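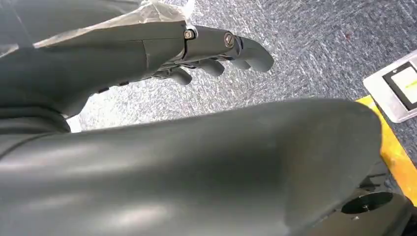 Vier Finger oder zwei Backen

Greifer im Vergleich: Was eine Roboterhand im Lageralltag bringt

Wer einen Roboterarm kauft, hat den Greifer noch nicht. Der Flansch am Ende ist leer, und was daran geschraubt wird, entscheidet später über Taktzeit, Ausschuss und Wartung. Bei Sevum, einem Dienstleister für die Kommissionierung von Kleinteilen, liefen im März deshalb 3 Greifer nacheinander am selben Arm: ein Parallelgreifer von Nakska, ein Sauggreifer aus dem eigenen Bestand und die Gurkari, eine Hand mit gegliederten Fingern.

Die Gurkari fällt schon optisch aus der Reihe. Die Finger sind schlank, dunkelgrau und enden in runden Kuppen. An den Gelenken sitzen blanke Schrauben in kreisförmigen Vertiefungen, am Ansatz mit Innensechskant. Über dem Handrücken liegt zerknitterte Klarsichtfolie. In Ruhe sind die Finger leicht gekrümmt.

Getestet wurde mit 181 Artikeln aus dem laufenden Sortiment, von der Blisterpackung bis zur Spraydose. Jeder Greifer bekam dieselbe Liste und 2.000 Griffe. Gezählt wurde nur, was ohne Eingriff in der Zielkiste ankam.

Der Nakska schaffte die Kartons und Dosen am schnellsten. Er kennt zwei Zustände, auf und zu, und die Inbetriebnahme war an einem Vormittag erledigt. Bei Beuteln und allem, was nachgibt, ließ er stark nach. Der Sauger kam mit glatten Flächen gut zurecht und scheiterte an Netzen und an gewellter Folie.

Die Hand brachte es auf 1.504 gelungene Griffe. Das ist weniger als beim Nakska, aber die Fehler verteilten sich anders. Beutel hielt sie sicher, auch schräg liegende Flaschen. Probleme machten flache Artikel, die direkt auf dem Boden der Kiste lagen. Die runden Kuppen kamen nicht darunter.

Dazu kommt der Aufwand. Für die Gurkari musste die Steuerung Villa um ein eigenes Modul ergänzt werden, und jede Griffart wird einzeln eingelernt. Nach einem Stoß gegen den Kistenrand war ein Gelenk verstellt. Der Tausch eines Fingers dauerte keine halbe Stunde, vorausgesetzt, das Ersatzteil lag da.

Sevum setzt vorerst den Parallelgreifer für Kartonware ein und lässt die Hand an einem zweiten Platz mit den Beuteln weiterlaufen. Ein Wechselflansch ist bestellt. Damit soll ein Arm beide Greifer im selben Auftrag nutzen können, die Versuche dazu beginnen nach der Lieferung.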